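The Enholm Road Bus

My uncle left me a bus. I should say straight away that it didn't go anywhere, and hadn't for 12 years, and that it was sitting in a field outside Massawe with nettles up to the wheel arches. The solicitor read it out in the same voice he'd used for the savings account (48 pounds) and the piano stool (no piano). Then he slid a key across the desk and asked if I'd had far to come.

I'd come from the other end of the county on two trains, so yes.

I hadn't seen Uncle Ray since I was about nine, when he and Mum fell out over a caravan holiday, and what I mostly remembered was that he whistled through his teeth and let me have the crusty end of the loaf. You don't expect a bus off the back of that. I went out to look at it the same afternoon, mainly so I could tell people I had.

It was green, or it had been. Somebody had painted CLALICO TOURS down the side and somebody else had painted over it, not very well, so that in low sun you could read the whole thing. The door folded open with a shriek and a wren shot out past my ear. Inside it smelt of old carpet and apples – really strongly of apples, the sort of smell that makes you look round for a bowl of them.

I sat in the driver's seat for a bit. Well, you would, wouldn't you?

"You'll be the nephew," said a voice from the hedge.

It was a tall man in a waxed hat, with a bucket. He told me his name was Mwangi Swai, that it was his field, and that my uncle had paid him rent on it in cider until the February before last. I said I was sorry about that, the way you do when you're not sure whether you owe somebody cider.

"Are you going to move it?" he said.

I said I didn't think it would move.

"No," he said, quite cheerfully, and went off to see to his hens.

I stayed at the pub that night because I'd missed the second train, and lay there under a candlewick bedspread working out how I'd get rid of the thing. There was a scrap man two villages over. He'd offered me 200 over the phone, sight unseen, and he'd bring his own lorry. By breakfast I'd more or less said yes.
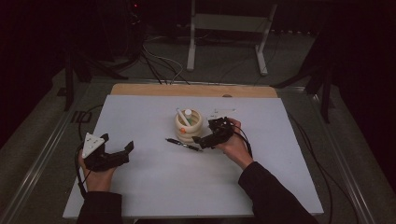
What Was Under the Back Seat

I only went back for the wren. It had been bothering me, the idea of the lorry turning up and the poor thing having a nest in the luggage rack (it was the wrong time of year for nests, I know that now, Mwangi was very patient about it). So there I was on my hands and knees along the aisle with a torch, and when I got to the back the long seat lifted up like a piano lid.

It was full of tickets. Hundreds and hundreds of them, in shoeboxes, the old sort with the corner clipped off. Every one had something written on the back in my uncle's handwriting, which sloped so hard it was nearly lying down.

Woman in blue coat, got on at Enholm, crying, got off at the hospital, not crying.

Two lads with a wardrobe. Charged them for three.

Dog on its own again. Let it ride.

I read them until the torch gave out and then I sat on the step and read them in what was left of the daylight. He'd driven the Enholm road for most of his working life and I don't think he'd let a day go by without putting somebody down on paper. Some were only a word. One just said Hat! and I'd have given a lot to see that hat.

Mwangi came over with the bucket and looked at the boxes.

"Ah," he said. "He told me he'd burnt those."

"Did you know what they were?"

"I'm in there," he said. "I used to get on with my cello."

It took us a good while to find him, and by then he'd brought out a lamp and a flask of soup and his neighbour Sándor Somogyi, who had come to ask about a ladder and ended up on the third seat from the front with a shoebox on his knees. Sándor was the one who found it. He read it out holding it up close to the lamp.

Young man with cello. Played it going up the hill, as bus was slow. Nobody minded. Must ask if he wants a field.

"A field?" I said.

"It was his field first," said Mwangi. He'd gone very busy with the soup. "He let me have it cheap. I told you that."

He hadn't told me that. He poured me another cup and I didn't argue, and the three of us carried on down through the boxes, calling out the good ones, until Sándor's wife rang to ask where on earth he'd got to with the ladder.

I found mine close to midnight. It was in the last box, with the ones from the end, and it had no date on it, but I knew the day as soon as I read it. I'd been on my way to my first proper job, at the Rultel depot, in a suit that belonged to my cousin, and I'd got on that bus and paid and sat down and looked out of the window the whole way. I never once looked at the driver.

Our Tom. Grown. Shoes polished. Did not like to bother him.

I put it in my wallet behind my library card. Then I rang the scrap man, who was asleep and not at all pleased to hear from me, and told him I'd changed my mind.

The nettles come up every spring and I go down and cut them back. I'm paying Mwangi in marmalade, as I can't make cider, and he says it's a fair rate but he'd like it with less peel.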